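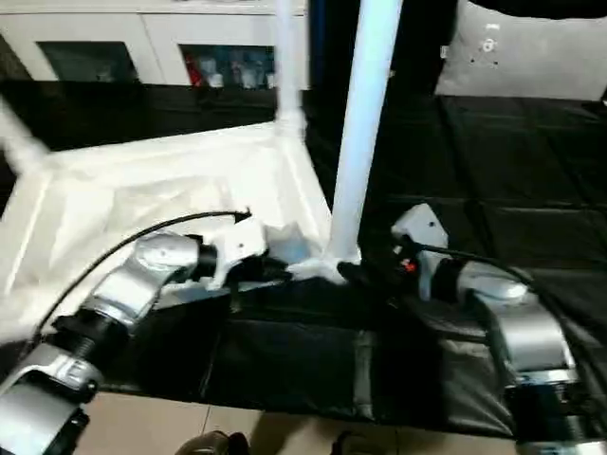
4.3 Comparing gripper fingers on a two-arm station

Use this procedure to compare two finger sets on the same pair of arms. It applies to Kivora controllers with the Semberg wrist plate. Single-arm stations are covered in 4.5.

Before you start

Both arms must have passed the homing check in 3.2. Cables on the upper side of each arm need enough slack for full wrist rotation. Test parts should be rigid and lighter than the payload limit on the arm label.

CAUTION: When both grippers hold the same part, a fault in one arm loads the other. Keep one hand on the stop button during steps 5 to 8.

1. Power down both wrists and wait for the status light to go out.

2. Fit the first finger set. Tighten the screws evenly, a half turn at a time.

3. Power up and select COMPARE from the Tools menu. Enter a name for the finger set.

4. Set the closing force to 40% on both sides. Do not copy force values from a single-arm profile.

5. Place the part on a padded surface within reach of both arms. Large frames may rest partly on the pad - the arms do not have to carry the full weight.

6. Close the left gripper on an edge of the part, then the right. Wait for HOLD on both channels.

7. Press RUN. The controller makes 4 short lifts and logs finger position every 140 ms.

8. When the display shows DONE, support the part by hand and open the right gripper first.

9. Repeat steps 1 to 8 with the second finger set. Leave the part, the pad and the force setting unchanged.

Note: Pointed fingers reach into corners better but slip sooner on smooth plastic. Compare them on a flat edge as well as at a joint.

Note: Error 409 means that the two arms disagree on part width. Open both grippers, reseat the part and start again from step 6.

Reading the results

The log lists slip in millimeters for each lift. Ignore the first lift, as the fingers are still settling. If left and right differ by more than 1 mm, swap the fingers between arms and repeat the run - a difference that stays with the arm points to wrist play (see 6.1).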